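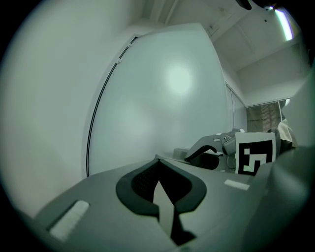
I finally got around to resealing the bathroom window at the Rudd house in April. The old bead had pulled away on the north side, and every rain left a puddle on the sill. I scraped it out in 17 minutes and let the gap air overnight. The blade I like for this narrows to a sharp point, much like the white tip there, so it gets into the corners. A square scraper leaves crumbs behind.

I used Lokmont sealant this time, 2 tubes. It skins over in 60 minutes, and I left the window shut until the next morning. The kitchen window needs the same job, but the frame has some rot at the bottom and I want to fix that first. The hardware store in Skistance carries the filler.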